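Section 5: Recording your first lamp task

By now you've got the Briso recorder running and both hand grippers paired, so let's collect something. I wrote this section after walking Negin Kazemi through her first recording block, and most of the notes come from places where we stopped and scratched our heads. We use a desk lamp and a cloth because that's the task in our method: a person does the job with the two grippers, the recorder logs both hands and the head view, and the policy learns from that later. No robot arm needed at this stage.

Before you start, finish the clock sync in Section 4. If you skip it the left and right streams drift apart, and you won't notice until training. I've done it. It's not fun.

1. Check your station number. Ours are taped on the carpet next to each table, and the number goes in the Station field. Forough Shokri once had to relabel 29 takes that I'd filed under the wrong table, so please look at the floor and then type.

2. Line the table up with its markers and leave it there for the whole block.

3. Plug in both grippers and run the cables back past your wrists, toward your body. Leave enough slack to reach the far edge of the table with either hand.

Caution: look where the floor cables go before you step back. The stands behind the table are easy to nudge, and if one moves you have to redo the room calibration from the top.

4. Open and close each gripper all the way, twice. The bars on the Briso screen should go from empty to full. If one sticks halfway, unplug that gripper, wait 15 seconds, and plug it back in.

5. Put the lamp on the table and drop the cloth beside it. Don't fold the cloth neatly! We want it different every time, and a tidy square teaches the policy to expect tidy squares.

6. Hold both grippers over the table, look down at the lamp, and press the foot pedal. Wait for the beep.

7. Do the task at an easy pace. Pick up the cloth, wipe the lamp base, put the cloth down, then bring both grippers in and turn the lamp a little. Keep your head as still as you comfortably can - small moves are fine, big swings blur the head view.

Note: when you close in on the lamp, come from both sides at the same speed. In our Delbridge runs, the takes where one hand arrived early gave us a policy that shoved the lamp sideways with one gripper and then sort of hoped for the best. Dropping those takes fixed most of it.

8. Press the pedal again to stop. Mark the take Keep or Toss right away, while you still remember it. A fumble you recovered from is a Keep (those are some of our most useful takes). A dropped gripper is a Toss.

9. Take a break after every 5 takes. Your wrists will thank you, and it's a good moment to check that the files are showing up in the Khosravi folder.
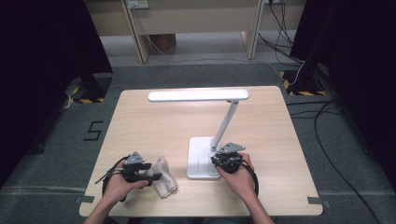
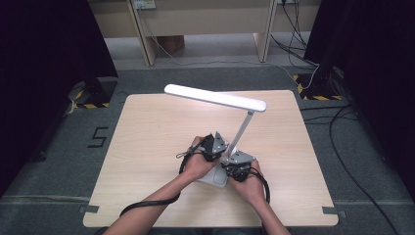 Fig. 5-1 and 5-2. Lamp task at station 5, head view, one gripper in each hand.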